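The cell at Hestov had been down since September, and Jomar Dela Peña had the shift from midnight. The physical arm was locked out behind the fence with its hand unbolted. What he could work on was the model, so he opened it on the bench terminal, loaded the cube and the block, and stopped the run where the trouble usually began.

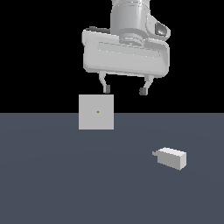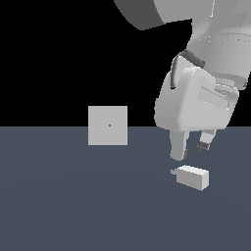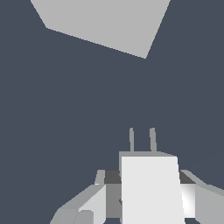
The fault was listed as a grip offset. After the hand was replaced with a Runano unit, the arm closed 3 millimeters to one side of every part, and Abella, who had the day shift, had corrected it by editing the pick points one at a time. There were 31 of them. Jomar read her notes twice. Then he left the pick points alone and went to the tool frame. The cube had a small orange-brown dot on its face, and he used the dot as his reference, reading its position in the base frame and again in the tool frame. The two readings disagreed by the same amount at every pose he tried.

He opened the tool table. The old hand was still listed, with its old mounting angle. Someone had entered the length of the new one and saved the file.

He changed the angle, cleared Abella's edits, and ran the pick on the block. He ran it again with the wrist turned. At 2 a.m. he set the loop to repeat and went to get the torque wrench.

The flange bolts went in crosswise, first to half torque, then to full. He wiped the locating pin, checked the connector for bent contacts, and routed the cable with enough slack for the last joint. The counter on the terminal read 1,030 when he came back. The offset column held zeros all the way down.

In the log, under cause, he typed "tool angle not updated." Under action he typed the new value and the file name. There was a third box, for the person responsible. The save record would have given him a name. He knew the hours that Clodow kept, and who had been on that week, and that it could have been himself.

He left the box blank, took his lock off the fence, and put the arm in slow mode for the first part.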